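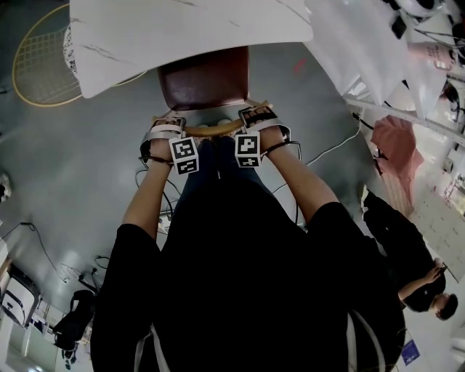 # Learning montuno piano from books vs. a teacher -- what worked for you?

**kusum_keys** wrote:

Hi all, long-time lurker, first proper post. I'm 47 and came back to piano after a long gap (Grade 6 classical as a teenager, then nothing but Christmas carols). My neighbour dragged me along to a salsa night in June and I've been hooked on Cuban piano ever since. I bought the Coetzee montuno book, the spiral-bound one with the downloads, and I'm up to chapter four.

My problem is the clave. I can play the written patterns hands together at 122 if I've been at it for an hour, and they sound fine on their own. Then I put on a recording with actual percussion and within eight bars I've flipped. I'm on the 3 side when everybody else is on the 2 side and I can't hear my way back.

Do I keep slogging through the book, or is it time to pay someone? Lessons near me aren't cheap and the only Latin player I've found is a 40-minute drive away.

Kusum

---

**oratile_h** wrote:

Put the book away for a month. I'm only half joking. Coetzee is a great reference but he notates everything before you've felt any of it, so you end up reading syncopation as a maths problem.

What fixed the flipping for me was clapping son clave while singing the bass line. Badly. In the car, mostly. Once I could do that through a whole tune I went back to the piano and the right hand pretty much sorted itself out.

---

**abdelkrim_ef** wrote:

Have to disagree with Oratile there. I learned nearly everything out of that book and I've been gigging for years. The trouble is that people skip the foot-tap exercises in chapter two. Kusum, did you do those properly, with the heel on 1 and 3, out loud, or did you look at them and think "yep, got it"?

Also 122 is way too quick for where you are. Drop it to 80 and stay there until you're bored silly.

---

**kusum_keys** wrote:

> did you look at them and think "yep, got it"?

I feel personally attacked, haha. Yes. I did one page of them. I'll go back tonight.

Oratile, when you say sing the bass line, do you mean the tumbao with the anticipated 4? I can't seem to make my voice come in on the "and of 2" without my hands wandering off to follow it.

---

**oratile_h** wrote:

Yep, the tumbao. If your hands follow your voice, start with voice and foot only and leave the hands in your lap. Add the clave when it stops feeling like a party trick.

And Abdelkrim, no hard feelings, but you grew up with a drummer for a dad! Of course the book made sense to you, you already had the sound in your head when you opened it.

---

**abdelkrim_ef** wrote:

He played wedding music in 6/8, mate. Nothing to do with clave. If anything it made it harder, because I wanted to hear everything in triplets -- took me ages to stop leaning on the wrong notes.

But fair enough, I'd been to a lot of rehearsals by the time I was ten. I'll give you half a point.

---

**duangjai_d** wrote:

Jumping in as someone who teaches this (and mostly teaches adults who came from classical). You're both right, sorry, I know that's annoying.

Kusum, the flipping usually comes from learning the montuno as a two-bar loop that starts on bar one. Your ear treats wherever you came in as home. Try starting the pattern from its second bar. Then try starting from the "and of 4" before it. It'll feel horrible for a week. After that you'll have a few different doors into the same room, and when you get lost in a tune you can slip back in at the next one.

The other thing is what you're listening to. A lot of modern salsa recordings bury the clave, or nobody's playing it at all and it's just implied by the bell and the piano. Go for older son recordings with a small group. You want tres, bongos, bass, and someone clearly whacking the sticks.

On lessons: one a month is plenty if you practise. A 40-minute drive once a month isn't so bad.

---

**rakiya.a** wrote:

Has anyone mentioned the Kerden app? I used it for a while. You can mute any part of the rhythm section, slow it down without the pitch going funny, and swap between 2-3 and 3-2 on the fly. The piano samples are rubbish but you're meant to be the piano so who cares.

I found it more use than the play-along tracks that came with Coetzee, which all sit at two tempos (slow, and absolutely not).

---

**abdelkrim_ef** wrote:

Kerden's all right for drilling. I just don't love how perfectly even it is. Real congas push and pull a bit, and if all your practice is against a grid you get a shock the first time you sit in with people.

---

**rakiya.a** wrote:

Sure, but she's getting lost after eight bars. I'd sort that out before worrying about the feel of the congas.

---

**duangjai_d** wrote:

Agree with Rakiya on this one. Grid first, people second. Although don't leave the people too long, Kusum. Is there an open jam at that salsa night?

---

**kusum_keys** wrote:

There is, first Sunday of the month, but the keyboard is a battered old Wirkari stage piano with a sticky D above middle C, and the regular guy is terrifyingly good. I'd want to be able to get through one tune before I put my hand up.

Speaking of which, I've been practising on a Cirker 61-key and keep running out of room when I try the octave montunos. Is it worth going up to 88? There's a second-hand one in the classifieds for $200 but no stand.

---

**oratile_h** wrote:

For $200, yes, if the keys are weighted and they all work. Play every single one before you hand over the cash. Octave montunos on a light little action will teach you to hit from the fingers and your forearms will hate you later.

You don't need all 88 for this music, though. 76 would do it.

---

**kusum_keys** wrote:

Update, 12/22/22: bought the 88! Talked him into throwing in the sustain pedal. It's heavier than I expected and currently living on the ironing board, which my husband has Views about.

Did the foot-tap pages every night this week (you were right, Abdelkrim, I could not do them) and tried Duangjai's trick of starting on the second bar. Horrible, as promised. But last night I got through a full chorus at 84 and when I wobbled I found my way back in by the bell. Only the once, but I did yell loud enough to wake the dog.

---

**abdelkrim_ef** wrote:

84! Told you. Good on you.

---

**oratile_h** wrote:

Still reckon you should be singing it. But nice one!

---

**duangjai_d** wrote:

Lovely. Stay at 84 over the holidays and try it with the bell muted, then come back and tell us which bar you fell off in.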